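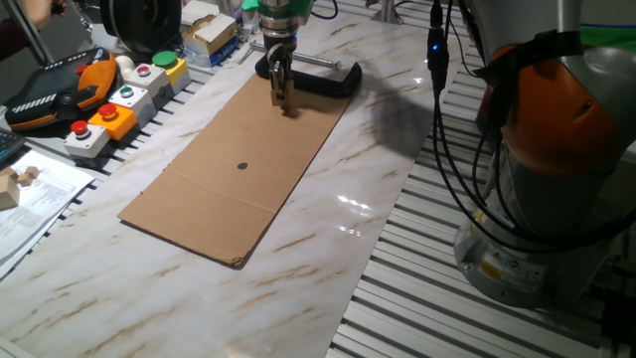
Flurham has suspended automated runs on its cardboard handling cell in Skamley after a robot arm failed to halt when an emergency stop was pressed, the company said in a statement in December 2020.

The arm continued moving for 15 seconds before an operator cut power at the wall. There were no injuries.

An internal review traced the fault to a stop circuit that was bypassed during maintenance and not restored, according to safety manager Ilze Urbonaitė. The bypass did not trigger an alarm on the controller.

"The cell should not have been able to start in that condition," Urbonaitė said.

Flurham has ordered checks of 19 other cells. Controls engineer Tsung-han Su will present the results to plant management in January.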